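Week 6 Notes: Can They Do the Chores Yet?
Wednesday, November 22, 2023

A little housekeeping first, since a few of you asked. The reading packet for this week is the same one you already have, only the second half of it, and the short response is still one page, typed or handwritten, I don't mind which. If you missed last week's session on conveyors and palletizing, please borrow somebody's notes before you go on, because I lean on that material more than I meant to when I planned the course back in October.

All right, to the question of the week. People have been promised a machine that does the housework for longer than most of us have been alive, and it's a fair thing to ask where it is. My own short answer is that we have a good many machines that each do one chore very well (the dishwasher, the washing machine, the little round vacuum that gets stuck under your sofa) and very few that can do several chores even passably. The dishwasher never has to know what a dish is. You do that part for it when you load the rack, and you do it again when you put everything away, and I'd like you to hold on to that thought because most of this lecture grows out of it!

Think about what goes into tidying a table. You look at it, you decide what belongs there and what doesn't, you pick up a mug by the handle and a sponge by whatever corner is nearest, and you squeeze one of them a great deal harder than the other. You do all this while talking on the phone. A factory robot of the older kind does none of the deciding. It goes to the same spot, closes on the same part, and goes to the next spot, and as long as the part is where it should be, it will happily do this all night.

The Plastham packing line, which we walked through in Week 4, is a lovely case of this. The line handles 28 cartons a minute, and every one of them arrives square to the belt. When a carton comes in crooked the line stops and a person straightens it. The engineers at Plastham weren't embarrassed by that at all, and I don't think they should be. A person who straightens a box now and then is a cheap and sensible part of the system.

Now take away the belt and the square cartons, and you have what the researchers call bin picking, or, at home, getting the bottle out of the bucket. Things lie at whatever angle they fell. One object rests on another. Clear plastic is its own special misery, as the camera tends to see straight through it to whatever is behind.
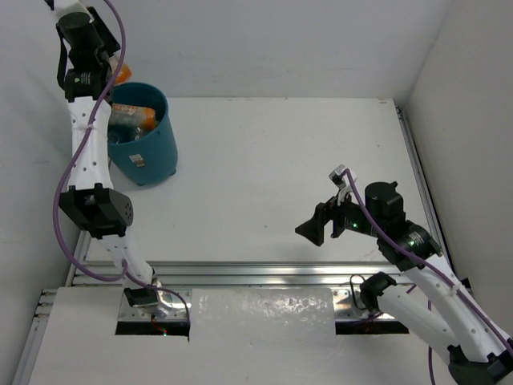

Why is it so much harder to take something out of a bin than to pick it up off a table?

The walls and the other objects get in the way. On an open table a gripper can come at a thing from nearly any side, but inside a bin it has to reach down past the rim, fit its fingers into whatever gap is there, and lift without snagging on the neighbors, and quite often the best grip is on the side it can't get to.

A second arm helps with this more than you might expect. One arm can steady the container or nudge something aside while the other does the picking, much as you would hold a jar with your left hand. The price is that the two arms must keep out of each other's way, and planning for that takes real effort.

Your packet has the figures from the Prendell trial, and I'd like you to read them slowly. Over 600 attempts at clearing a mixed bin, the system finished 521 without help. That comes to around 86 percent, and I've heard people call it wonderful and I've heard people call it hopeless. For a shop floor with someone nearby it may be quite good enough. In a kitchen, where a miss might mean a broken glass, I wouldn't want it near my cupboards.

For next time, please read the Chidiac pages on soft items (towels, bags, shirts) and choose one chore from your own home or job. Write down every decision you make while doing it, even the silly ones, and mark the ones you think a machine could make today. The Eltel handout on grippers is optional, though it's short and rather fun, and it has a good page on suction cups.

Shares: 14 | Comments: 3
Questions? Use the contact form on the course page | © 2023 Course Notes | Back to top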